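Bathroom Sink Care – FAQ

Prekard Home Help / Vanities & Basins

Last updated December 4, 2020

Short answers to the stuff we get asked most. For ceramic basins only. Stone or glass, see the other page.

What do I need?
A soft cloth, dish soap, warm water. A second cloth for drying. No scouring pads, no steel wool, no powder cleaners. They dull the glaze and you can't get it back.

Which bit do I clean first?
Rim first, then the sides of the bowl, floor last. Dirt goes down, so you follow it down. Bunch the cloth up in your hand so it bends over the edge of the basin.

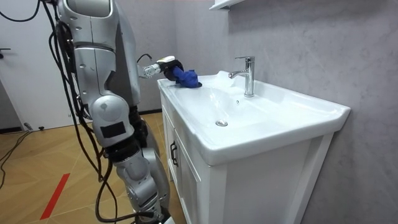

Rinse the cloth out when you get to the bottom. Same cloth all the way is fine if it's just toothpaste and soap film.

Can I use paper towel?
Sure, for drips. Falls apart on anything sticky.

I have dark spots in the bowl. Is it damage?
Almost never. Run a fingernail over one – if it moves it's dirt. If you feel a groove it may be a chip, send us a photo thru the contact form. 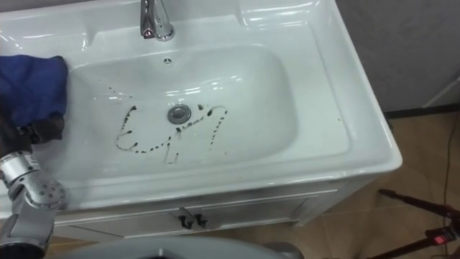 Coffee, hair dye and makeup are the usual ones we hear about. Don't scrub dry. Wet the spots, wait 2 minutes, then wipe toward the drain. Small brown-black drops and smears in a loose line over the floor of the bowl, like in this one, look worse than they are when they're still on the surface. Go around the drain ring too, stuff collects there. Old dye can need a second go.

How do I get at the sides?
Flat hand behind the cloth, push it against the wall of the bowl, and work round. Corners last. Turn to a clean fold when the cloth gets dirty. Dont forget the wall under the faucet. 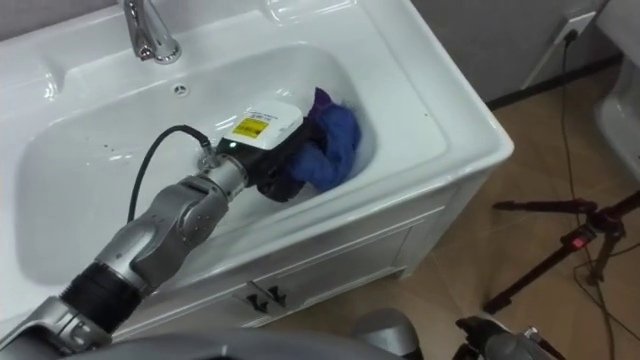
What about the overflow hole?
Cotton swab and soapy water, once a month or so. Pour a cup of warm water in after. If it smells, do it twice.

Is bleach OK?
Not on the Siler or Ryu faucet finishes. Never mixed with anything else. We just use dish soap.

White crust behind the tap?
Limescale. Lay a cloth with white vinegar on the ledge for 11 minutes, keep it off the metal, rinse well. Press it down so it touches all the way along.

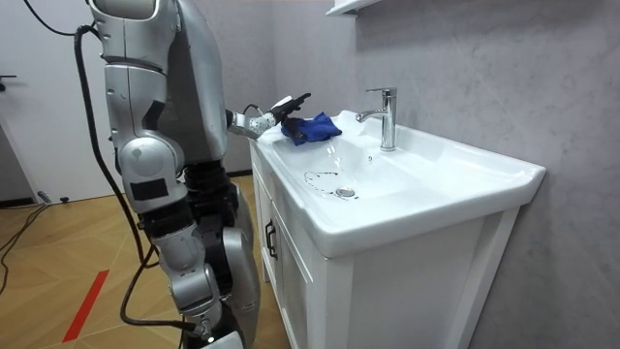 Blue cloth on the back ledge, left of the tap.

Do the cabinet doors need anything?
Damp cloth, then dry. Water sitting on the bottom edge is what makes them swell. Handles – same cloth, no polish.

Will the Skuvitz drain plug come out?
Yes, quarter turn left and lift. Replacement seals are back in stock in January.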